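Suturing practice: how far from the edge do you put the needle in?

Pasero
Posted 7:40 pm
I am learning to close a straight cut on tissue and my stitches always pull the edges into a fold. My teacher at Stonetham says to keep the needle square to the jaws. I tried this 81 times in March and still the knot sits badly.

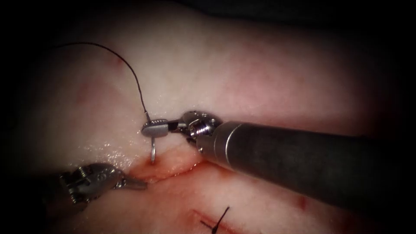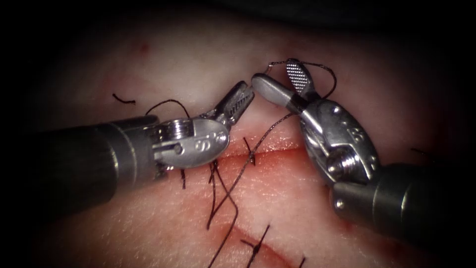
Photos: Gobnait Mac Mathúna / Bainbridge

Ovaver
Posted 8:05 pm
In the first one the needle points at the upper lip of the cut, very near. I would go in further back, 2 mm at least, otherwise it tears.

Gobnait_M
Posted 8:31 pm
I disagree – on pale thin tissue a wide bite is exactly what makes the fold. Pull less hard. In the second photo the loop goes over the right jaws, and at that moment most learners tug too much.

Pasero
Posted 9:12 pm
Thank you both. I will try the small bite first, with dark thread so I can see it. Does anybody know the colour code for the 400 cm spools?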